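Ticket 2389 – Shared label printer prints blank every other label
Opened by: Lensa Dinsa
Assigned to: Mohammed-Awal Arthur
Status: Closed

Opened 8 April 2026

Lensa wrote:
Hi! The Plivon label printer by the back door is doing something weird. I send a batch and every second label comes out totally blank. The ones that do print look great, nice and dark, no smudges. I've turned it off and on, I've opened the lid and closed it again, and I've said some things to it I won't type here. I have 536 labels to get out for the spring mailing and at this rate I'm going to use up double the rolls. Help please!

Mohammed-Awal, first look:
Okay, got over there after lunch. I can see it happening, and it's very regular: print, blank, print, blank. That usually makes me think label size and not hardware, so I went straight to the settings on Lensa's laptop. The driver says 4 x 6. The roll in the printer is 4 x 3. So there's our problem, I thought, very pleased with myself. Changed it to 4 x 3, sent five test labels, and got print, blank, print, blank, print, blank, print, blank, print, blank. Less pleased.

Second try:
Ran the calibration (hold the feed button until it blinks twice, then let go – if you wait for the third blink you've reset the whole thing, ask me how I know). It spat out a few labels, stopped nicely on the gap, and I figured we were good. Printed from my own laptop and it was perfect, every label filled. Went back to Lensa's laptop and the blanks were back. So the printer is fine! Whatever is going on is on the computer side.

Lensa wrote:
If it matters, I'm printing from the Sedonis template Ilaria made last year. I haven't touched it except to swap in the new addresses.

Mohammed-Awal, third try:
It matters a lot, thank you. I opened the template and the page in there is still set to 4 x 6, with the address sitting in the top half. The template has its own page size and it wins over whatever you pick in the driver. I checked with Ilaria Morelli and yes, we used to buy the bigger labels and she built it for those. I saved a copy at 4 x 3, moved the return address up a bit so it doesn't fall off the bottom, and sent a batch of five. All five printed, no blanks. Then I let Lensa run the first real chunk while I stood there pretending not to hover.

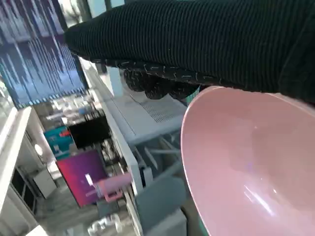
Office Systems Help Desk

One more thing before I close this. About halfway through the mailing the printer stopped with a red light, and for a minute I thought I'd have to eat my words. It was only out of labels. New rolls are on the shelf under the Tuton scanner, 500 to a roll, and they go in with the labels facing up. Mitiku Jemal has asked for the new template too, so I put it in the shared folder with the size in the name. The old one is in the archive folder in case we ever go back to 4 x 6.

Lensa wrote:
All done, the whole mailing is printed! Thank you thank you. You can close it.

Mohammed-Awal:
Closing. If the blanks come back, check the page size in the template first and then reopen this ticket.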